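Can a Machine Tidy Up Yet?

Clearing a bin of mixed household objects remains one of the more useful tests of an automated arm. It resembles two jobs people want done: picking up after children, and sorting returns at a packing bench. Progress on both is real but uneven.

Zolstead, which runs a returns bench for small retailers, logged 1,841 pick attempts in May on unsorted goods. Of these, 875 ended with the object in the correct tote on the first try. Rigid boxes did well. Soft goods, and anything with thin parts that catch on a neighbor, did not. Ewurabena Owusu, who keeps the log, notes that most failures fell in the last few picks of each bin, when objects lie against a wall and leave no room for fingers on the far side.

A person solves this by sliding the object into the open before lifting it. Few commercial systems do so reliably. Suction helps on flat, sealed surfaces and is of little use on fabric or ribbed plastic.

Speed is the second limit. The bench needs 400 picks an hour to match one worker. Kobina Odoi's estimate for mixed goods is well short of that once retries are included. Homes are less demanding on pace and far more demanding on variety, and a toy box is rarely filled the same way twice.
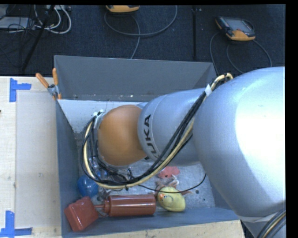
Noémie Vidal

Small collections such as a squeeze bottle, a yellow duck and a red block-like object look trivial beside a warehouse shelf. They still put smooth, ribbed and irregular shapes within a hand's width of each other, along one side of a bin. Cable routing matters too: a strand that sags over the work can touch an object and shift it between planning and grasp.

For now, single-item picking from open bins is worth a trial. Full clearing of a mixed bin should be budgeted with a person on hand for the remainder.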